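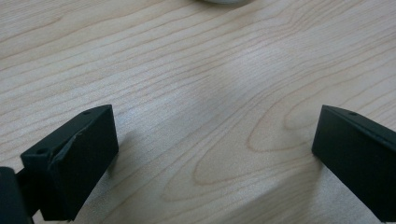
La dendrocronología estudia los anillos de crecimiento de los árboles para asignar fechas a la madera y obtener información sobre el clima del pasado. En las zonas templadas el árbol suele formar un anillo por año, compuesto por una banda clara (madera temprana) y otra más oscura y densa (madera tardía). El aspecto del anillo depende del corte. En el transversal se ve como un círculo; en el radial, como una línea casi recta; en el tangencial aparece el dibujo llamado catedral, un óvalo alargado con líneas anidadas que se estrechan hacia la punta, como el que muestra el tablero de la mesa. Ese dibujo sirve para reconocer la orientación del corte, pero no para medir. Las mediciones se hacen siempre sobre la sección transversal o sobre un testigo extraído con barrena.

Tema 4. Medición y datación cruzada
Apuntes de clase, 24 de septiembre de 2024

4.1 Preparación de la muestra

El testigo se pega en un soporte acanalado con las fibras en vertical y se lija con grano cada vez más fino hasta que se distinguen las paredes de las células. Un lijado pobre es la causa más común de anillos mal contados. Conviene marcar a lápiz un punto por década, dos por cada medio siglo y tres por siglo, empezando por la corteza si se conserva.

La serie de Hindville, que usaremos en las prácticas, procede de 20 robles vivos. El ejemplar más viejo tiene 355 anillos medidos – la médula no se alcanzó, de modo que la edad real es mayor.
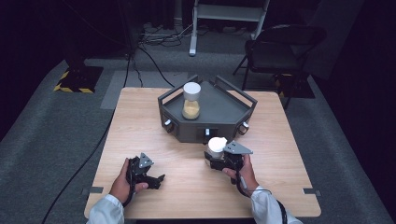 Una vez medidos los anchos, cada serie se representa frente al tiempo. Los árboles jóvenes crecen deprisa y luego el anillo se va estrechando; esa tendencia de edad se elimina ajustando una curva (exponencial negativa o spline) y dividiendo el valor medido entre el esperado. El resultado es un índice sin unidades, con media próxima a uno.

4.2 Datación cruzada

Consiste en comparar el patrón de anillos anchos y estrechos entre muestras de una misma región. Permite detectar dos errores:

Anillo ausente: el árbol no formó madera en esa parte del tronco. La serie queda desplazada un año a partir de ese punto.

Anillo falso: una sequía en plena estación produce una banda oscura que parece un límite anual. Se reconoce porque la transición es gradual por ambos lados.

La cronología de Stistoten cubre 669 años y se construyó enlazando árboles vivos con vigas de edificios. Para aceptar un enlace se exige solapamiento suficiente y acuerdo visual, además del estadístico. Un coeficiente alto con pocos años en común no basta.

4.3 Práctica para entregar

1. Representar las series de Clilside y señalar los años más estrechos.

2. Localizar el anillo ausente de la muestra B e indicar en qué año se sitúa.

3. Calcular el índice medio y comentar el resultado en 200 palabras como máximo. 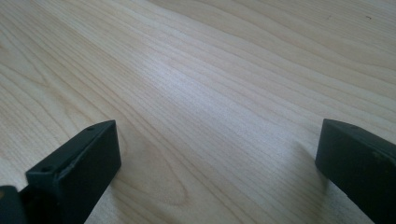 4.4 Lecturas

Capítulo 3 del manual de la asignatura, apartados sobre estandarización y señal común. El apartado de densitometría se verá en marzo y no entra en el primer parcial.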